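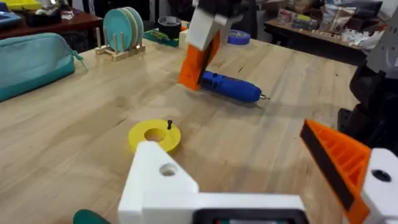
## Two arms, one bench

The Akel is a pair of robot arms sold as a kit by Pliretance. Each arm ends in a gripper – a hand with two fingers. The orange fingers have ribs, so they bend a little around a part.

The yellow ring is the practice part. It lies flat on the wood.
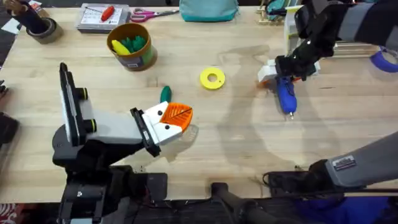

An arm can hold a tool too, such as a blue one. The kit costs 178 dollars to rent for 15 days.

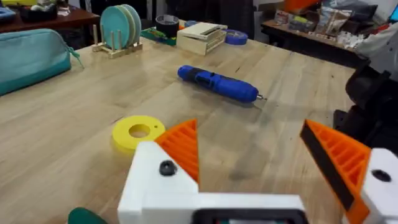
*Photo: Bassi, 2022-11-05*

Open fingers leave a gap. A part must fit in that gap before the fingers close.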